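Stukine Help Desk
Ticket: Order import drops lines with more than one variation
Product: Stukine Inventory, desktop client with Rostell shop connector
Opened by: Juwita Menon
Assigned to: Reginald Nguyen-Tran
Priority: Normal
Status: Resolved

Juwita Menon, 9:12 AM
The import from our Rostell shop stopped bringing in full orders after the December update. Single items come in fine. When a customer orders the same product in two sizes, only the first size shows up in Stukine and the second one is gone. The order total is still right, so the line totals and the order total don't match, and the order gets stuck in Needs Review.

We sell tableware and table linens under the Plamell name. Our catalog is 3,303 SKUs. I have not changed any import settings since spring. I already restarted the client and ran the import again, same result. I also signed out of the connector and back in.

Reginald Nguyen-Tran, 9:40 AM
Thanks for the details. Please send:
The connector log from Tools > Connector > Export Log
One affected order number
The product export for one item on that order, as CSV
Your build number from Help > About

Please don't delete the stuck orders. They can be repaired in place once the cause is known.

Juwita Menon, 10:25 AM
Log and CSV attached. The build is the one the December update installed, it says "current" in green. I attached the About window too so you can read it off there.

The order I picked has two lines in Rostell. Both are cereal bowls, one small and one large. In Stukine I get the small only. 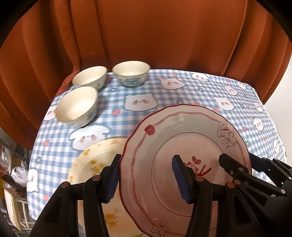

The SKU pattern is the same for everything we sell. First the product code, then a dash, then the size, then another dash and the pattern code. Our pattern codes are short because the shelf labels are short. The bowls are cream with the green rim and the blue decoration, so they end in CGB, and the gingham cloth under them is a separate product with its own code and has never had a problem. It comes in one size. I mention it because the customer on this order bought the cloth as well and that line imported correctly.

I checked whether the photo could be causing it, as I remember an old bug where two products with the same image file were merged. I gave the large bowl a different photo and imported again. No change, so I put the old one back.

Reginald Nguyen-Tran, 11:18 AM
The image bug you remember was fixed a long time ago and it affected products, never order lines. You can leave the photos as they are.

The log shows the connector receiving both lines from Rostell. Both are parsed. The second is then discarded with this message:

WARN line skipped: duplicate key in order batch

So the data is arriving and Stukine is throwing it out. The key is built from the SKU. In your CSV the two SKUs are different, which means something is changing them between parsing and saving. Please look at Settings > Connector > SKU Handling and tell me what is selected under Trim Rules.

Juwita Menon, 11:31 AM
Under Trim Rules it says "Remove text after first dash". I did not set that. It used to say None, I have a screenshot from when we set up the shop.

Reginald Nguyen-Tran, 11:37 AM
That is the cause. With that rule on, the small and large bowls are both reduced to the product code, and the second is treated as a repeat of the first. The cloth has its own product code, so it went through.

Please do the following in order:
1. Pause the scheduled import.
2. Set Trim Rules to None and click Apply, then OK. OK alone does not save this page in your build.
3. Close the client completely, including the tray icon.
4. Open it again and confirm the setting still says None.
5. Don't resume the import yet.

Juwita Menon, 12:05 PM
Steps 1 to 4 done. It went back to "Remove text after first dash" when I reopened the client. Tried twice.

Reginald Nguyen-Tran, 12:20 PM
Is there more than one computer connected to this shop?

Juwita Menon, 12:24 PM
Yes, the packing computer. It runs Stukine with the Obi label plug-in. That one is always on.

Reginald Nguyen-Tran, 12:46 PM
Please check the Obi plug-in on the packing computer. Go to Plug-ins > Obi > Label Options and look for "Short SKU on labels". If it is checked, uncheck it and click Apply. Then repeat the earlier steps on your own computer with the packing client closed.

In the December build that option writes its trim rule to the shared profile. It should only affect the label text.

Juwita Menon, 1:30 PM
It was checked. We turned it on because the labels were wrapping to a second line. I unchecked it, closed the packing client and set Trim Rules to None again on mine. It stayed at None after restart. I opened the packing client after that and it is still None.

How do I get the missing lines back? There are 64 orders in Needs Review.

Reginald Nguyen-Tran, 1:52 PM
Select them all in Needs Review, then choose Actions > Rebuild From Source. This downloads the lines again and keeps your notes and shipping status. The limit is 300 orders at a time, so you can do it in one pass. Resume the scheduled import when it finishes.

Orders already marked as shipped won't adjust stock on a rebuild. Those need a manual stock correction.

Juwita Menon, 2:41 PM
Rebuild finished. 61 orders cleared on their own. The other 3 were marked shipped, and I corrected the stock by hand. I ran a test order with two sizes of the bowl and both lines came in.

The labels wrap again now. Is there another way to shorten them?

Reginald Nguyen-Tran, 3:08 PM
Yes. In the Obi label template, open the SKU field, set Overflow to Shrink and set a minimum font size. This is stored in the template and doesn't touch the shared profile. Leave "Short SKU on labels" off until the fix is released. I've filed the profile problem with the plug-in team and linked this ticket to it.

Juwita Menon, 3:22 PM
Shrink works. Longest SKU fits on one line at the smaller font. You can close this.

Ticket closed by Reginald Nguyen-Tran, 3:25 PM
Resolution: Setting changed by plug-in. Workaround provided.
Linked issue: Obi label option overwrites connector trim rule in shared profile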